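Chapter 7
The Chores That Won't Sit Still

By the end of this chapter you should be able to explain why soft things are harder for a machine than stiff ones, tell a task from a trick, and read a claim about a household robot with a fair but careful eye. You will also need the idea of "grip force" from Chapter 3, so if that one has gone a little foggy, do flip back and have a look before you start.

Let us begin with a question that people have been asking for a very long time, usually with a basket of laundry on one hip. Can a machine do this for me yet?

It is a perfectly good question, and it deserves a better answer than the two it generally gets. One answer says that robots are very nearly here and we had all better get ready. The other says that they have been very nearly here since our grandparents were young, and that we should stop listening. I have some sympathy with both camps, and I have belonged to each of them at different times (once, I am sorry to say, during the same conference). What I would like to do in these pages is slow down and look at the chores themselves, one by one, because a chore that seems simple to you and me may be simple only for the reason that we have hands, eyes, and a whole childhood of practice behind us.

Think about the last time you drew a curtain. You probably don't remember it at all. You walked over, took hold of the cloth somewhere near the edge, and pulled. If it stuck, you gave it a small shake, or you reached a little higher and tried again. You didn't plan where your fingers would go, and you certainly didn't work out the weight of the fabric beforehand. The cloth moved, it folded up in its own way, and you were already thinking about supper. 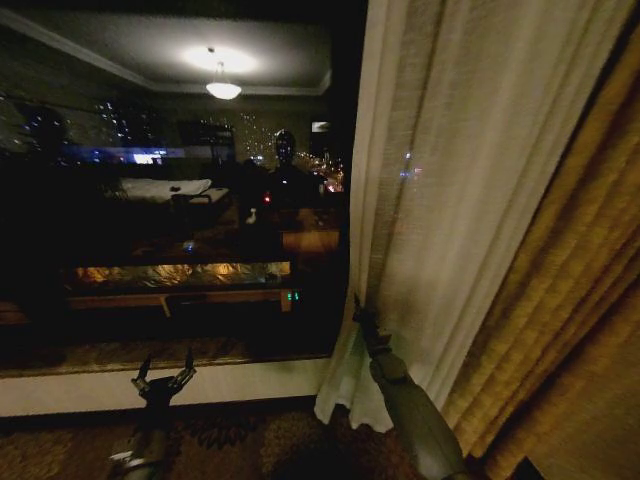 Now try to write down what you did as a set of instructions, and you will see the trouble. "Take hold of the edge" sounds clear enough until you ask which edge, and how deep into the fold, and how hard to squeeze. A curtain has no handle. It hangs differently every evening. When you pull on the bottom of it, the top hears about it late, so to speak, and by then the middle has swung off somewhere on its own. Engineers call materials like this deformable, meaning that they change shape when you handle them, and you will meet the word many times before the end of the chapter.

Compare that with the kind of work machines have been doing well for decades. In the Pettigrew plant that we visited in Chapter 3, an arm picks up a steel bracket, turns it over, and sets it down in a jig. It does this 477 times in a shift. The bracket is always the same bracket, it always arrives the same way up, and it doesn't sag. The arm hardly needs to look. Everything difficult about the job was settled by the people who built the line, and they settled it by making sure that nothing would ever be a surprise.

A home is nothing but surprises, and so is a hotel, and so, for that matter, is the back half of most small workshops. Glass is a good case. By day you can see through a window, and after dark, with the lamps on, the same pane shows you your own room floating over the street. You and I sort this out without trouble, since we know perfectly well there isn't a second bed hanging out there in the air. A machine that judges the world by its cameras has to be taught the difference, or has to find some other way to check, such as measuring distance or simply reaching out with care.

Then there is the matter of touch. Thin cloth gives very little back when you pinch it. Your fingertips can tell one layer from two, and they can feel a hem go by. Many grippers feel a great deal less than that, and some feel nothing at all beyond whether they have closed. We will spend a good part of Section 7.3 on what can be done about it, and I think you will find it more cheerful than it sounds.

So where do things stand? A fair summary, I believe, is that a number of single steps can now be done by machine under decent conditions – taking hold of a piece of fabric, opening a drawer, wiping a flat surface. Whole chores are another story. A chore is a string of steps, and each one inherits whatever mess the last one left behind. If a machine gets every step right 9 times out of 10, and the chore has seven steps, it will finish the whole string without a slip a little less than half the time. Work that out for yourself now, and keep your figures, as you will want them for the exercises.

That sum is the reason we shall be fussy about words. When a maker says that its machine "can" tidy a bedroom, we will want to know how many steps were counted, who set up the room, and what happened when something slipped. We will put these questions to two case studies, the Cuner linen trials and the Catberg kitchen line, and you will see that the answers don't always fall the way you might guess.

Before you read on

Pick one small chore that you do every day and do it slowly, saying each step out loud. Write the steps down. Then mark every place where you used your sense of touch to decide what to do next. Most readers find more marks on the page than they expected. Keep the list by you, as we will return to it in Section 7.2.

7.1 Stiff Things and Soft Things

We start with the easier half of the problem. A stiff object keeps its shape when you lift it, so if you know where one corner is and which way the object is turned, you know where all the other corners are as well.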